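Flornora Support Desk
Ticket 1055: Left gripper misses door knob, double door task
Product: Flirorbridge simulation cell
Site: Cloltmont
Opened: 24/05/2023
Raised by: Donnie Moffat
Priority: was Low, then High, now Low again
Status: Closed, with grumbling

Original report

Two-armed robot in the simulated flat, set to the double door task. It drives up to the wooden doors in good order, lifts both arms, and then the left gripper shuts on thin air beside the knob. It reports a successful grasp. It then pulls nothing backwards with great confidence and marks the run as passed. We left it going overnight and came back to 698 passes and a door that had not moved.

The right arm behaves. I mention this so that it doesn't get fiddled with.

Already tried before ringing you: restarting the cell, reloading the flat, restarting the other thing, swearing. Version is whatever Price put on it in May, which he says is the current one.

First reply from support

Please confirm the arm calibration file is the one supplied with the cell, and send views from the head and from the left wrist. Please also confirm the robot is switched on.

Reply, D. Moffat

It is a simulated robot. It is as switched on as it will ever be.

Calibration file is the supplied one. I compared it with the copy on the install disc and they match to the last byte. Head view at the moment it decides it is close enough:
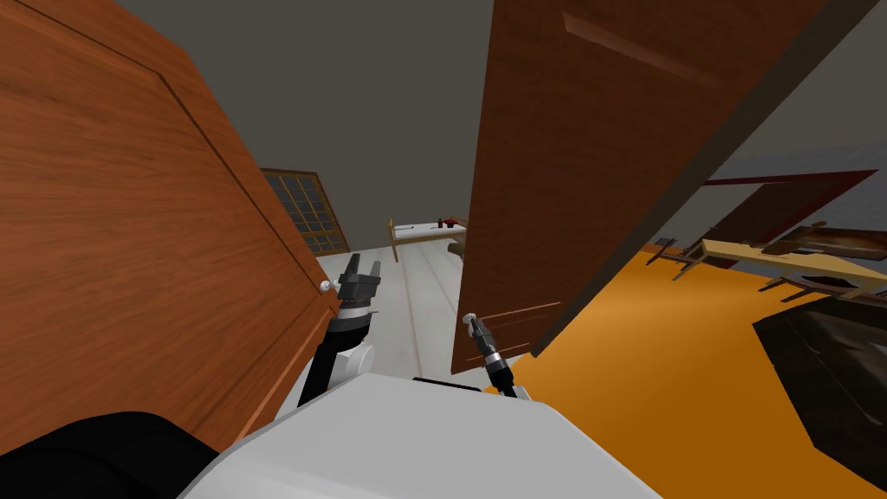
I had the log open next to this and the planner swears the fingers are centred. It gives the same answer on every run, to the same decimal place, so whatever is wrong is wrong very consistently. If it were drift I would expect the odd lucky hit, and there hasn't been one.

I also tried slowing the left arm to a quarter speed. It now misses more gracefully.

Second reply from support

Thank you. A fixed error points to the door model and away from the arm. Could you work through the checks below in order and note the result against each? Please don't skip any, even the dull ones.

Checks and results

1. Park the base, zero both arms, read the joint values back.
All good. Left and right agree with the sheet. Ten minutes I shan't see again.

2. Swap the left and right gripper settings and run once.
No change on the left. The right arm sulked, so I put them back.

3. Turn off base motion and repeat the approach with the arms only.
Still misses by the same amount. That clears the wheels, which I had been blaming in front of people. Head view saved during this check:

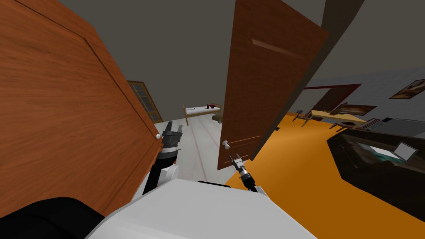 4. Open the door model and compare the visible knob with the grasp point.
Found it, I think. The knob you see and the knob the planner aims for are two separate entries in the file. Someone had moved the visible one by 19 mm at some stage and left the grasp point where it was. The note against the change says "looks nicer".

5. Check who made the change.
Price. He agrees that it looks nicer.

6. Check why a miss counts as a pass.
The pass test only asks whether the gripper has been told to close. It has no interest in what, if anything, is between the fingers. By that standard I could open any door in the county from my chair.

Third reply from support

Please move the grasp point to match the visible knob, save the door model under a new name, and change the pass test to look at the hinge angle. The template has a line for this which is commented out by default. We are not sure why it is commented out by default.

Reply, D. Moffat

Done, in that order. Forgot to point the task at the new file name, ran it, saw the same miss and had a bad quarter of an hour. Pointed it at the new file. Ran the approach again with the wrist view up and stopped it short of closing so I could check the fingers against the knob: 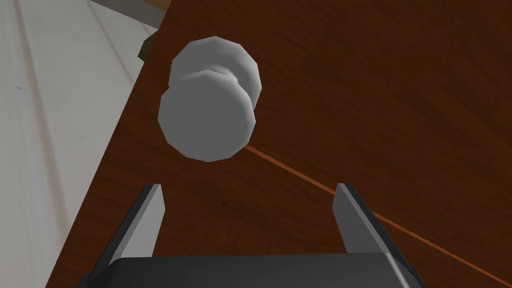
Resolution

Grasp point now tied to the visible knob, so moving one moves the other. Pass test reads the hinge angle and wants over 4 degrees before it will say anything cheerful. Arm speed put back to normal. The overnight passes have been struck from the results, which has done nothing for our monthly figures.

Left to do at our end

Same check on the other door models, as they came from the same folder and Price has been in there too. Ask him to stop improving things. The lever handles can wait until the knobs are finished.

Support: closing as resolved. Please reopen on this number if the fault comes back.

D. Moffat: Fine by me. The survey you sent with this asks how likely I am to recommend the door. I have left that one blank.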